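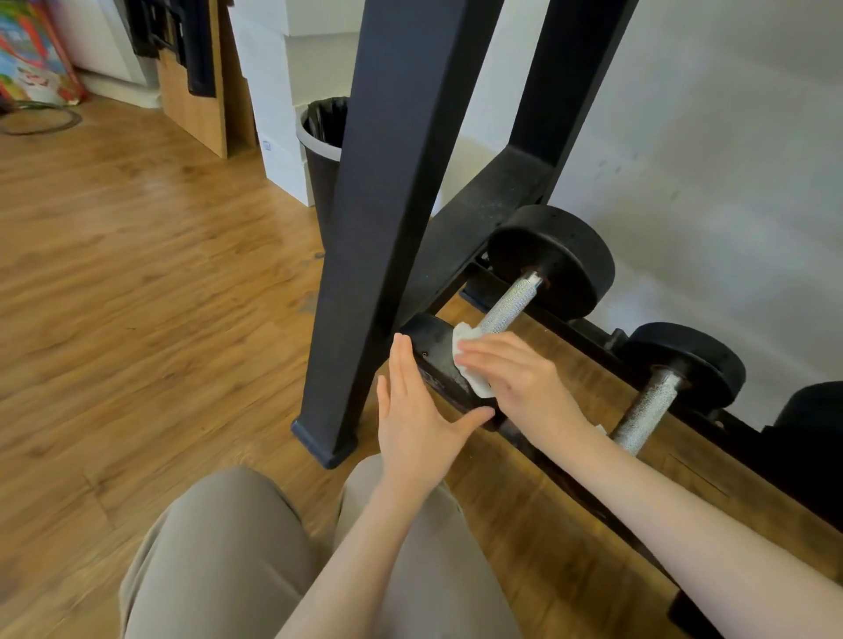
Itziar Robles wrote in to say that a robot in a gym shouldn't need a person cleaning up after it, and asked why Granumholm doesn't just send theirs back to the makers.

It's a fair question. To answer it, we need to look at what went wrong in October.

The Granumholm sports hall has a robot called Hladun. Its job is to tidy up weights. It picks up a dumbbell, rolls to the rack and sets it down in a free space. It was built by a firm called Skodano.

One evening Hladun dropped a dumbbell that weighed 12 kilograms. It landed on the floor and left a dent. No one was standing close by, so no one was hurt.

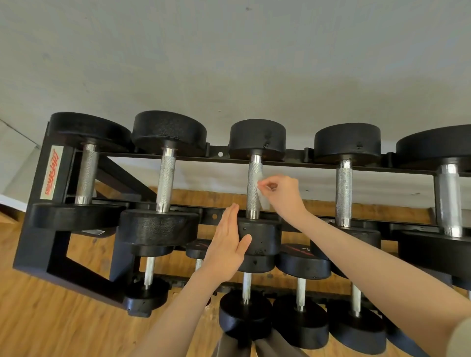 Why did it drop it? A robot can't feel a handle the way you can. Hladun has pads on its fingers that measure how hard they are pressing. Over time, dust, sweat and hand cream build up on handles, and some of it had rubbed off on the pads. Dirty pads gave the wrong number. Hladun thought its grip was firm when it was weak.

There was a second fault. When something slips, the robot should stop moving at once. Hladun kept rolling for 4 seconds. That was a mistake in its program, and it was the more serious of the two, as a moving robot can bump into someone who has come to help.
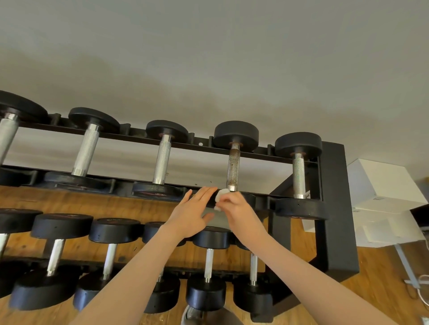
Skodano changed the program so that any slip now stops the wheels straight away. Hladun also tests its grip before it lifts, by squeezing a small rubber block.

The rest of the work is done by people with cloths. Handles get wiped, and so do the bars of the rack, as dust there can end up on the pads too. Hladun is switched off while this happens.

If you visit a place where a robot is working:

Stay at least 3 metres away.
Never try to catch something it has dropped.
Tell a grown-up if it is moving oddly.
Find out where the red stop button is.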